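**Kitchen counters: is marble-look a crime?**

**hurkmont_hal**
Redoing the kitchen in April and my wife wants the gray marble pattern. Quote came in at $2994 installed. My brother says anything pretending to be marble is a lie you have to eat breakfast on. Opinions, please, preferably from people who don't share my DNA.

**tarkton70**
Your brother sounds fun at parties. We've had a gray veined top for years and it hides crumbs so well I've stopped believing in crumbs.

**Rizwan Dewan**
Hiding crumbs is the problem. You end up wiping by faith. I went back to plain butcher block and I can see every sin I commit on it.

**sosance_sue**
Butcher block, sure, if you enjoy oiling furniture as a second job. I had it in the last house. Never again.

Hal, before you sign, put a bit of bare wood on the sample in your own light. Gray can go blue or greenish next to oak cabinets. Mine, with the unpainted block I was matching shelves to:
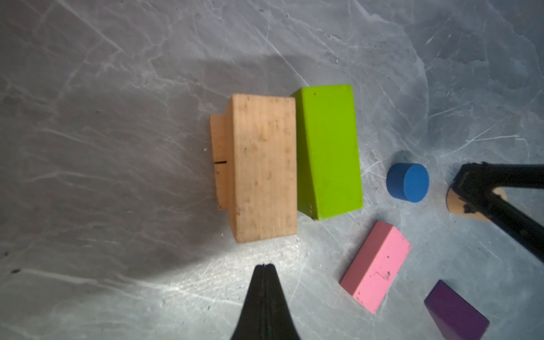

## Page 2

**hurkmont_hal**
OK, I like that more than I wanted to. The pale wood warms it up. Does the pattern repeat on a long run?

**sosance_sue**
Depends on the maker. Ask to see a full-length piece. A sample the size of a playing card will tell you whatever you want to hear.

**Rizwan Dewan**
It repeats. You'll find the spot in week two and then it's the only thing in the kitchen.

**tarkton70**
Rizwan, who hurt you?

**Rizwan Dewan**
A countertop. $819 plus delivery.

**hurkmont_hal**
Asking for the full-length piece. My brother has now offered to pour concrete himself, so I'd like this settled by supper.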